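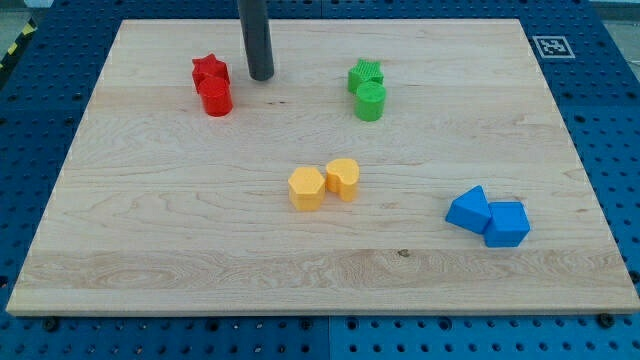
Search this forum Go

Seating for the July revival of Flurberg

prata_house_office
Members are advised that the revival of Flurberg at the Skudville studio will be played in the round. Capacity is 262. Latecomers will be held outside until the second movement section, as the piece has no interval.

platunberg_rep
Our company wishes to register a concern. The work was made for an end-on stage. The long silent crossing depends on the audience seeing the performers' backs, and in the round that is lost for most seats.

prata_house_office
The concern is noted. The director's notes permit either layout.

stalls_left_2
I attended both earlier versions. The round staging was stronger -- one could watch other people watching. I would, however, ask that the 40 floor cushions be replaced with chairs.

platunberg_rep
The notes permit it for touring only. Please see page 2.

prata_house_office
Page 2 refers to the first tour and was later revised. The cushions are under review.

We use cookies to remember your settings. Accept

Contact | Copyright Prata Forum | Back to top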